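7 February 2023

What a day! The handover runs are finally good enough to compare, and I have been grinning at a spreadsheet since lunch. We have 1,821 practice episodes in the pool now, all driven by hand, and today was the first time I could put the two training recipes side by side on the same task and see a real gap between them.

The question is such a simple one. If you train the two arms on everything mixed together, does it help with passing a small part from one gripper to the other, or would you do better with just the handovers and nothing else? I was sure the small, clean set would win. I even wrote that down in December (page with the coffee ring, for when I go looking). Well, the handover-only model got 10 of its 59 trials. The mixed one, which we call Hajdu, got almost four times that!

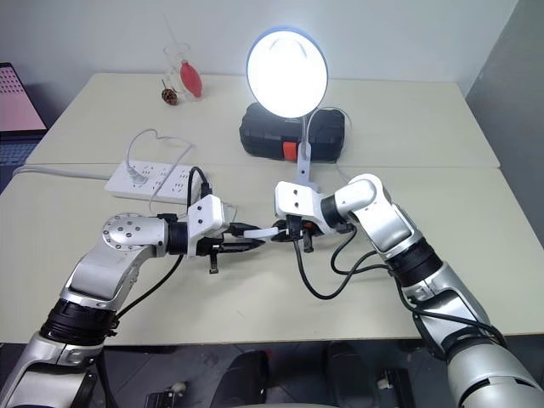

I think the waiting is what matters. In the old model both grippers wanted to let go at the same moment, or the giving arm would start pulling back while the other one was still closing. Hajdu has seen so many other two-arm jobs, lids and cables and bags, that it seems to have picked up a habit of one side holding still while the other one works. I can't prove that yet. Lollska, our logging tool, saves the jaw positions for both sides, so tomorrow I want to plot the gap between "second gripper closed" and "first gripper opened" for every single trial. If I'm right there should be a nice little pause in one set and a mess in the other.

Things to be careful about: same table for all of it, same lamp, and I chose the starting poses myself. I should have the script pick them. Also the thin parts failed much more than the thick ones with both models, so the total hides something.

Next I want to cut the mixed set down to 1,000 episodes and see if the effect survives. That run goes on the Joveo machine tonight if the queue is short. Must remember to save the old weights first.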